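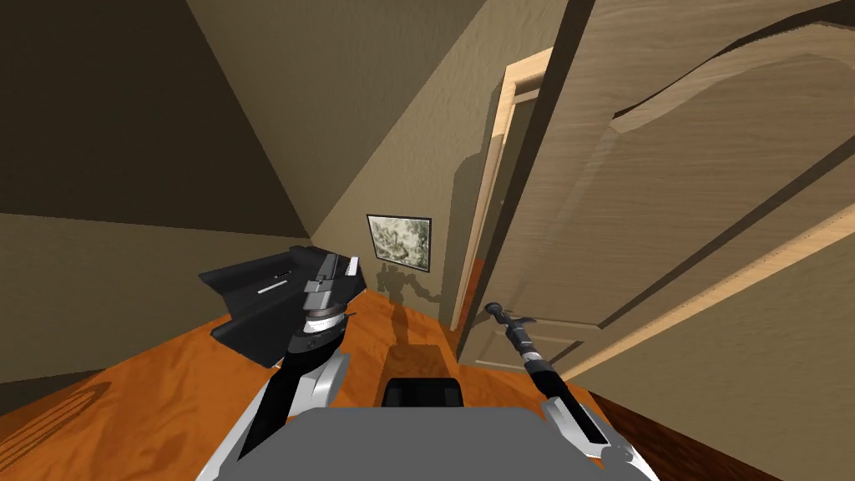
Erst die Regeln, dann die Tür

16. Januar 2019

Suchbegriff eingeben … Suchen

Seit August schreibe ich an einer Hausordnung für unsere Simulationen, und jetzt ist sie endlich so weit, dass ich sie herzeigen mag! Das Projekt heißt bei uns Skoten: zwei Arme auf einem Rumpf, ein kleines Zimmer mit Holzboden, eine Tür. Klingt überschaubar. In meinem Ordner liegen trotzdem 3581 Durchläufe, und bei den ersten davon weiß ich heute nicht mehr, mit welchen Einstellungen sie entstanden sind. Autsch.

Deshalb Regel eins, und die ist mir die liebste: Kein Lauf ohne Protokoll. Startwert, Modellversion, Reibung am Boden, Masse des Türblatts, alles in eine Textdatei, bevor irgendwas losfährt. Ich habe 781 Läufe gelöscht, bei denen das fehlte (hat wehgetan, war aber herrlich befreiend).

Regel zwei betrifft die Tür. Offene Türen sind gemein! Das Blatt steht schräg im Raum, der Rahmen ist gleich daneben, und so ein schlanker Greifer ist schnell mal zwischen beiden. Bei uns gilt jetzt: In der Nähe des Rahmens fährt der Arm höchstens mit halbem Tempo, und der Türspalt ist Sperrzone, solange die Aufgabe nichts anderes verlangt. Den Vorschlag habe ich aus dem Urside-Forum, dort wird über Sperrzonen mit einer Leidenschaft gestritten, die ich sonst nur vom Fußball kenne.

Regel drei: Ein Arm arbeitet, der andere hat eine Parkposition. Wenn beide gleichzeitig etwas tun sollen, muss das vorher im Aufgabenblatt stehen, samt Reihenfolge für den Notstopp. Wir hatten Läufe, in denen links gegriffen wurde und rechts munter Richtung Tür unterwegs war, und hinterher stritten wir darüber, ob das nun als Fehler zählt. Steht es im Blatt, muss man nicht streiten.

Was mir noch fehlt, ist eine brauchbare Regel für schiefe Kameras. Gekippte Ansichten sind fürs Training prima, aber beim Auswerten verschätze ich mich damit ständig bei den Abständen. Im Moment verlange ich zu jedem Abstand den Wert aus der Simulation, nach Augenmaß wird nichts eingetragen. Wer eine elegantere Lösung hat: her damit!

Als Nächstes nehme ich mir die Checkliste von Tellent vor, 72 Punkte, und schaue, was davon auf zwei Arme passt.

Ähnliche Beiträge
Magalhães installiert: mein erster Eindruck
Notstopp in der Simulation, lohnt sich das?
Ordnernamen, die man später noch versteht
3 Fehler in meinem alten Greifermodell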